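9th September, Cencombe bench

Really pleased with today! Retrained the Nuken policy on 703 demos, this time keeping the 69 recoveries we used to throw away (fumbled grasps, second tries, all of it). Same network, same 30 Hz control as the June runs.

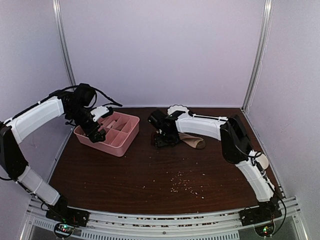
The old policy would freeze as soon as a grasp missed. The new one backs off and has another go, and the two arms get in each other's way far less. Finished 181 trials before packing up, logs are in the Abernathy folder.

Still to do: rerun the insole task with the left arm's start pose shifted, and check whether the gain holds if I halve the recoveries. Clostau want the checkpoint too, so tag it first.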